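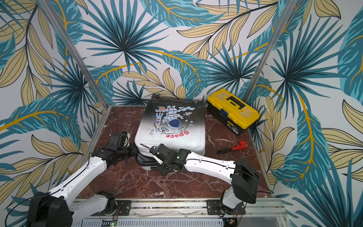
Suitcase and toolbox on a red marble-patterned tabletop

Section 4: Setting up your first match day in Rasura

Great, your squad is loaded! Now comes the fun part – building a match day that everyone on your rugby staff can follow live.

Before you start
You need a coach login and a squad list with at least 15 players. Rasura holds up to 500 players per club, so bring in the juniors too.

1. Open Fixtures and tap New Match. Type the opponent, the venue and the kickoff time.

2. Drag players into the numbered jerseys. A front-row player dropped on the wing shows up in orange, but you can keep him there if you like surprises.

3. Fill the bench. Tap the small arrow beside each name to set a planned replacement minute.

Note: Planned minutes are only reminders. Rasura never makes a substitution for you.

4. Tap Share Lineup and pick who gets it. Assistant coaches see everything, players see only the team sheet.

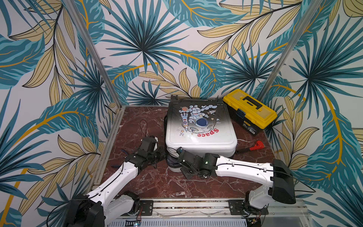
5. At kickoff, press the green Start button. The clock runs to 40:00, waits for you at halftime, and then carries on up to 80:00 and beyond for added time.

6. Log tackles, carries and kicks as they happen. Two taps each – you'll be amazed how quickly your thumbs learn it!

Caution: Do not sign out during a match. Events that haven't synced will be lost. If the signal drops, leave the app open and it will catch up within 90 seconds of reconnecting.

Players with a head injury
Tap the player, then Medical, then Off for Assessment. The jersey turns gray and a 12-minute timer starts. To bring the player back, a medic login has to clear the entry. See Section 7 for adding medics.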